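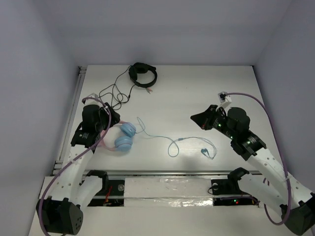 [nonari-bench] Re: Notes from the Plinano open day, two-arm cell

From: Kenneth Yule
To: nonari-bench list
Date: 5/6/20

Murdo Tennant wrote:

> Thanks for going. I could not get to Quintela for this one and would like to
> hear about the two-arm cell before we settle the layout of ours. Questions,
> in no special order:
>
> 1. Is the headphone task run on real tangles, or are the items laid out so
> that each one can be picked up cleanly?
>
> 2. How do they route the cable along the arm? Ours still catches on the
> second link when the elbow folds.
>
> 3. Do the arms share one controller or does each have its own?
>
> 4. What do they count as a success? The Plinano flyer gives a rate and no
> definition, so I can't compare it with anything.
>
> 5. Any view on walls. I have been arguing for an open table and would like
> to know if I am wrong.
>
> If they let anyone touch the start poses, please say so. That is the part I
> trust least in any demo.
>
> Murdo

Answers below in your order, then a few things you did not ask about. There were 22 of us signed in, split into two groups. I was in the second, so by the time we got to the cell it had been running for most of the morning.

1. Tangles

Real ones, within limits. The set I spent the most time on had a black over-ear pair at the back of the table with its long cable in a heap of overlapping coils, the jack plugs sticking out of the heap next to the headband. In front of the left gripper was a pastel over-ear pair, pink and white band with light blue cups, lying half folded. A thin light blue cable ran from there across the middle in loose loops to a pair of earbuds. The thin cable is the hard item. It lies nearly flat on a white top and has very little height for a finger to get under.

The task as stated to us is to separate the items and place each at its own spot, cable included. They do not tie knots. The operator drops the cables from hand height and does not rearrange them afterward.

2. Cable routing

One purple cable per arm, run on the outside along the white links, with a service loop left high up near the gripper. It plugs into a small white connector at the gripper end. The loop on the right arm stands well clear of the links, more than I would have allowed. I asked if it ever snags on the other arm and was told that the planner treats it as part of the arm with extra margin. They said the earlier version was tied down tight at the wrist and broke conductors at the connector, so they went to the big loop and lived with the space it takes up.

For our elbow problem I would copy this. We tie at the second link, and they let the slack sit past it.

3. Controllers

Each arm has its own low-level board, and both talk to one machine running Jitesance. The bays with the wiring are under the front rail, left and right, open at the front. Good for access, but I would want a cover. The stretch between the bays is closed off with a panel wrapped in foil and clear plastic.

Update rates were quoted, but I did not write them down in time and would rather not guess. Their engineer offered to send the figures. I will forward them if they arrive.

4. Success

You were right to ask. The rate on the flyer comes from 20 trials and counts a trial as good if every item ends up inside its target area, whatever state the cable is in. A pair placed correctly with its cable still looped through another one counts as a pass as long as both are inside their areas. There is a stricter score that they use in-house, where the cables must also be free of each other. They gave us that one when asked, verbally, and requested that it not be posted. It is lower. I will leave it there.

The policy was trained on 300 teleoperated demonstrations, all collected on the same cell. I asked how many of them had more than one cable crossing another and they did not have the number to hand.

5. Walls

The cell has plain pale walls at the back and on both sides, with a white top and very even light. I went in agreeing with you about the open table and have changed my mind. With a black cable the contrast is excellent, and there is nothing behind the work to confuse segmentation. The light blue cable gains less from this, as noted under 1. The cost is access from the side: resetting is done from the front, reaching over the arms, and it is slow. A hinged side wall would fix that. I would still put walls on ours.

Start poses

Yes, they let us. Two people from my group placed the items for one run each. In the first run the arms separated the over-ear pairs and then spent a long time on the thin cable, with the left gripper closing above it three times before it got hold. In the second the operator stopped the run when both grippers had hold of the same cable and were pulling in opposite directions. He reset without fuss and said this is their most common failure. There is no force limit on the pull other than motor current, and the current threshold is set high to keep it from tripping on the over-ear pairs, which are heavier.

I consider the second run the more useful of the two.

Other notes

Reach. Both arms are mounted low at the front corners and work up and over the table edge. The area they can both reach is 300 mm wide at the middle of the table. Outside of it one arm works alone. Items near the back wall are at the limit for either arm, and grasps there come in at a shallow angle.

Fingers. Black, angular, with a wedge-shaped tip. Fine for headbands. For thin cable I would try a softer pad on one side, and their engineer said that a version with pads is planned for September.

Labels. Each gripper housing carries a small white label. We should do the same. I have mixed up our left and right units twice.

Status lights. There are green LEDs on the right gripper housing. They show bus state only, so they stay green when a grasp has failed. A visitor in my group took them to mean the grasp was good, and I expect ours would too.

Murdo, if you still want the open table, reply to the list before the extrusion order goes in. I have drawn it both ways and the back rail is the same length in either case.

Kenneth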